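Search this site Enter keywords Go

Last updated: October

Speaker notes: Information sharing between agencies when a child may be at risk

Opening session, Flodham district training program. Allow 40 minutes, with questions held to the end.

Slide 1. Welcome

Good morning. On behalf of the Waten Child Safety Office, thank you for attending. The purpose of this session is to set out what each agency in the district may share about a child, what it must share, and how quickly. It does not replace the training your own employer provides on recognizing abuse or neglect.

Parts of this material may be difficult for some of you. You may leave the room at any point and return when you are ready. A quiet room is open next door until noon.

(Pause. Confirm that everyone has the handout with the contact sheet attached.)

Slide 2. Why we are revisiting the protocol

The Flodham protocol was adopted to bring schools, health clinics, housing and police under a single set of rules. In the last review period the Office examined 300 closed referrals. In many of them, at least one agency held information that would have changed the first decision, and that information stayed where it was.

The reasons staff gave were familiar. Some believed that privacy law prevented them from speaking. Some assumed that another agency already knew. Others had recorded a concern in their own system and regarded the record as a report.

(Ask for a show of hands: who has been told that they could not share something? Do not invite details of individual cases.)

Slide 3. What the law permits

Staff should take one point from this slide above all others. A reasonable concern for the safety of a child is sufficient ground to share relevant information with the agencies listed in the protocol. Consent from a parent is good practice where it can be sought safely. It is not a condition.

Relevant means connected to the concern. A clinic that reports missed appointments and an unexplained injury has shared what is relevant. A clinic that forwards the family's entire medical history has gone too far, and the receiving agency then has to store and protect material it did not need.

Slide 4. Written and verbal reports

A verbal report is acceptable where there is immediate danger. It must be followed in writing by the end of the same shift. The written version should separate three matters: what the reporter saw or heard directly, what others told the reporter, and what the reporter concludes. Readers at the next agency cannot weigh the report properly if these run together.

Avoid general phrases such as "home conditions poor" or "mother not coping." State the facts. If there was no food in the house, write that. If a child of four answered the door alone at 9:30 p.m., write that, and include the time.

(The handout has two sample reports. Give the audience three minutes to read both — then ask which one they would act on first.)

Slide 5. Closing a referral

Under the old practice, a referral could be closed by the receiving agency on its own. The revised protocol requires notice to every agency that contributed, with 11 working days to object. An objection does not reopen the case automatically. It requires a supervisor who had no part in the original decision to read the file.

Expect questions on workload. The Office handles over 2,000 contacts a year and is aware that an added step takes time. In the trial area of Drusar, most closures drew no objection, and those that did were usually settled by telephone.

Slide 6. Home visits and the child's own space

Visiting staff should ask to see where each child sleeps. The request should be made plainly and early in the visit, and the answer recorded even if it is a refusal. Staff should note whether the bed is the child's own, whether bedding is present, and whether the room can be heated. Staff are reminded that a tidy room is not evidence of safety, and an untidy one is not evidence of neglect.
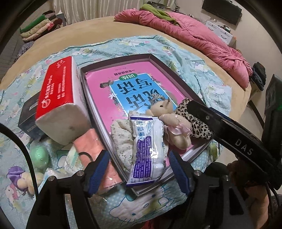

Round bed with a Hello Kitty sheet.

Speak to the child separately where possible, and let the child choose where to sit. Do not promise confidentiality. A suitable form of words is: "If I am worried about you, I may need to tell someone whose job is to help."

Slide 7. The La database

The shared record, known as La, is open to named staff only. Each search is logged. Access for general interest, or to look up a neighbor or relative, is a disciplinary matter and will be treated as one. Free-text entries are limited to 1,000 characters, so longer reports should be attached as a separate file.

(If the demonstration login fails, skip to slide 8 and refer people to page 4 of the handout.)

Slide 8. Questions

Take questions on the protocol only. Questions about a current case should go to the duty desk after the session. Collect the sign-in sheets and return them to the Waten office before lunch.

Filed under: Child Protection, Training Materials, Partner Agencies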